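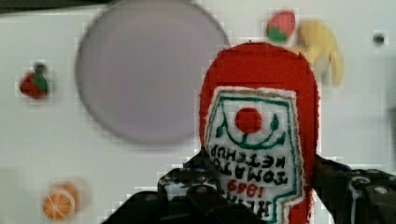

Figure 3. Wrist camera view with a plush ketchup bottle in the gripper. Toy fruit is visible behind it.

4.2 What changed at the packing bench

I went into the Brunville site expecting to write about speed. Jamel, the toy distributor that runs the place, had put an arm on its mixed-goods bench, where returned plush and play food gets sorted back into stock, and the managers talked about it mostly in items per shift. The people at the bench hardly mentioned speed at all when I sat down with them. They wanted to talk about labels.

Figure 3 shows why. A soft toy like this one (the stitching reads "TOMATO KETCHUP" and "1869") gives a person no trouble whatsoever. You grab it, you flip it, you read it, you toss it in the right tote, and you've done all that while telling your neighbor about your weekend. From the wrist camera the lettering is upside down, and the bottom of the label runs out of view. The Dal Bello software can cope with upside-down text pretty well. It copes badly with text it can only see part of, so it sends a picture to a screen and waits for a human to say yes or no.

Answering that screen has become a job in itself! Before the arm came in, the bench had 20 sorters on rotation and everybody did everything. By the time of my second visit, 3 of them spent most of the shift on what they call "the yes chair," and the rest were loading, clearing jams and walking totes to the racks. In one week the log recorded 193 requests for help on plush items alone, out of almost 2,000 picks.

I asked people how they felt about the chair, and the answers split more than I'd guessed. Several of the older sorters loved it, mainly for their backs. Younger ones said it was lonely, and I could see what they meant: the chair faces a wall, and you can't really chat when a picture might pop up any second. One woman told me she used to go home tired in the arms and now went home tired in the eyes, and she hadn't decided which she liked better.

Pay was the sore spot. The Stalitz agreement, which covers sorting work at the site, lists lifting and packing grades but has no grade for screen work, so the chair was paid at the lowest rate even though a wrong answer there puts stock in the wrong tote. The sorters had raised this twice before my visit in August 2019, and a review was planned for September. I come back to grading in Section 5, where I compare the bench with the returns desk upstairs.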